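Week 6: Booking and running a benefit night

OK, carrying on from Friday. We'd got as far as picking a venue, and I promised I'd talk about the part everyone wants to skip, the money and the running order.

Let's stick with the Kovács supper club evening, because you all have the budget sheet for it. The room seats 295. Gizella Major, who booked it, sold 50 of those as front tables at a higher price and kept the rest flat. I love this! Front tables in a comedy room are worth more to some people and worth a lot less to others (my brother would pay to sit at the back), so let people sort themselves out.

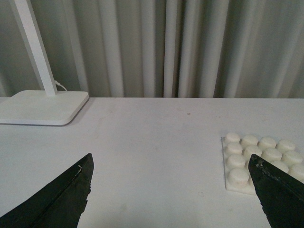 Now look at the two big lines on the sheet. The act's fee was 3,000 and the dinner came to 3,000 as well, which confuses people every year, so please label your lines. Write "fee" and "food" in full. When I marked last year's budgets I found the same amount crossed out as a duplicate in four of them, and then of course the evening looked wildly profitable.

Running order next. Gizella's went like this:

6:30 doors and drinks
7:00 welcome, two minutes at most
7:05 dinner
8:10 piano set, Norbert Szénási
8:30 main act, Katalin Lakatos
9:20 thanks and raffle

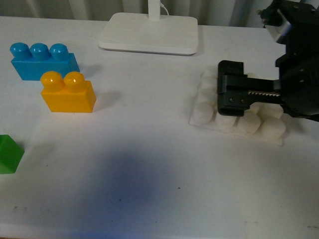 See the piano set? It's there to clear plates. Forks are murder on a punch line, and Katalin's material is all local politics, with long setups, so you need the room quiet before she walks on. Norbert can play for 15 minutes or 30 and it still sounds planned. Always book somebody stretchy in that slot.

Also, ask your act what they won't do. Katalin doesn't take requests and doesn't do the raffle. Get it in the letter.
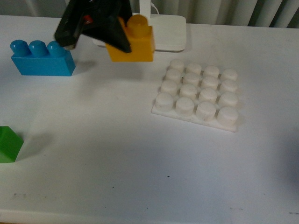

For next time, read the Furkgate chapter on hosts and sponsors (skip the section on licensing, we'll do that in week 8). Then draft a running order for your own event, one page, with names and clock times. Bring two copies, one for me and one to swap with your neighbor.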